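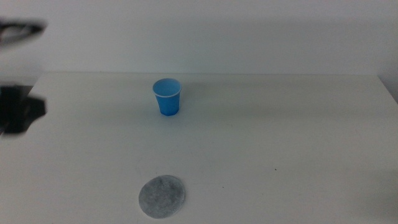
Valdir Portela
Data Collection Lead, Skokis (minutes)

Skokis working group, cup and pad task
Minutes of the meeting held 4th July, Nicholas building, upper lab

Present: V. Portela (chair and minutes), lead operator, second operator, labeling lead, training engineer, hardware technician, Jeletti liaison (by phone).
Apologies: Gorkero account contact.

1. Previous minutes
Accepted with one correction. Under "Controller settings" the gripper closing speed was recorded as a fixed value. It is a ceiling, and the operator may close more slowly. The config file was already right and only the minutes change.

2. Actions carried over
Closed: new emergency stop cable on station 3; naming rule for session folders; second copy of raw recordings moved to the Gorkero store.
Open: replacement for the worn left leader handle. Jeletti has confirmed the part but has not given a ship date. The technician will chase.
Open: written reset procedure. Draft circulated, see item 5.

3. Episode count
The target for this task remains 3000 accepted episodes. Collection began in March on the older table and all of that material has been set aside, as the table height differs from the present one. Only episodes from the white table count toward the target.

The labeling lead reported 116 rejected episodes in the current batch. The largest group is late starts, where the operator was already moving when recording began and the first part of the reach is missing. Next is double grasps: the gripper closes, opens, and closes again before the lift. A smaller group has a good motion but the wrong text label attached.

The training engineer asked that double grasps be kept apart from the other rejects and not deleted. They may be of use later as recovery examples. Agreed. They get their own tag and stay out of the main training set until a separate run has been done with them.

Late starts cannot be repaired. They are to be removed.

4. Starting layouts
The task is "put the cup on the pad." Blue plastic cup, upright and empty, and the round gray pad, flat on the table. Nothing else on the surface.

The training engineer showed a plot of starting positions from the current batch. Cup positions are crowded to the left of center and the right half of the table is thin. The lead operator said the left side is easier to reach with the left arm and that operators drift back to it late in a session. The pad has the same trouble in a milder form and is most often placed near the front edge.

There was discussion of whether to mark positions on the table. The hardware technician was against tape or pen, as the model could learn to use the marks. The second operator suggested a printed card by the keyboard, with a fresh layout for each episode, copied by eye. This was preferred. Exact placement is not needed. The spread is what matters.

Agreed:
Cards to be generated from a uniform draw over the reachable area, separately for cup and pad.
Layouts with the cup already on the pad to be dropped from the draw.
Layouts where the pad is nearer the operator than the cup, and the reverse, to appear in equal share.
Operators may not swap a card for an easier one. If a layout cannot be reached, skip it and write the card number in the log.

5. Reset procedure
Draft read through. Changes agreed as follows.

Step order is now: end recording, arms to park, place cup, place pad, hands clear, check camera view, start recording, move. The earlier draft had the recording started before the camera check.

"Arms to park" is to be read as both arms, including the one that was not used. Parked arms may show at the side of the view. They must not cover the cup or the pad at the first frame.

The labeling lead asked for a one-second still period after recording starts, before any motion. The lead operator thought this would be forgotten. The recorder will play a tone when the period is over and operators will wait for the tone. Training engineer to check that the still period does not teach the policy to wait. If it does, it can be trimmed in conversion and the raw files left alone.

6. Arm choice
Long discussion. At present the operator picks the arm. The training engineer reported that for cups near the middle of the table the data is split with no clear rule, and the trained policy sometimes begins with one arm, stops, and begins with the other.

Option A: fixed rule by cup position, left of center uses left arm, right of center uses right arm.
Option B: leave as is and collect more.
Option C: put the arm in the text label.

Option A was adopted for new episodes. The arm is to be logged as a field in every case, so that C stays possible. Existing episodes will not be redone. The labeling lead will fill in the arm field for these from joint data, by script.

The Jeletti liaison noted that the left handle has more play than the right and that left arm grasps may look less steady until the part comes in. Noted.

7. Camera and surface
The fixed camera has not been moved since the white table went in. Exposure is locked. Fast arm motion blurs in the fixed view. The training engineer does not want a shorter exposure at the current light level, as noise on the gray pad gets worse. No change.

The technician raised small dark specks and faint smudges on the tabletop. Opinions differed. The labeling lead wanted the table cleaned before each session. The training engineer was content with it as it is, on the grounds that a deployed system will see dirtier tables. Outcome: wipe once at the start of the day with a dry cloth, no scrubbing, no solvent. Marks that stay after that are left alone.

The cup is light and slides if touched by the side of a finger. It is not to be weighted. If the cup tips, the operator ends the episode and marks it "tip." Standing it up by hand during a recording is not allowed.

8. Held-out set
2 operators will collect a held-out set with cards drawn from a separate seed. These episodes are not to be opened by anyone tuning the model. Gorkero has been asked to provide a folder with read access limited to the labeling lead. Request pending.

A second cup in another color was proposed for the held-out set. Deferred. The group wants a clean result on the blue cup first.

9. Other business
Session logs are being typed in different forms by different operators. The card number goes first, then the arm, then the result, then notes. Free text belongs in notes only.

The upper lab door is to stay shut while recording, as light from the corridor reaches the back wall.

Actions
Technician: chase Jeletti for handle part; add start tone to recorder.
Training engineer: generate layout cards; test effect of still period; run with double grasps added.
Labeling lead: remove late starts; tag double grasps; script for arm field; correct wrong text labels.
Lead operator: brief the other operators on arm rule and log format.
V. Portela: reissue reset procedure; follow up folder request with Gorkero.

Next meeting to be set once the layout cards are in use.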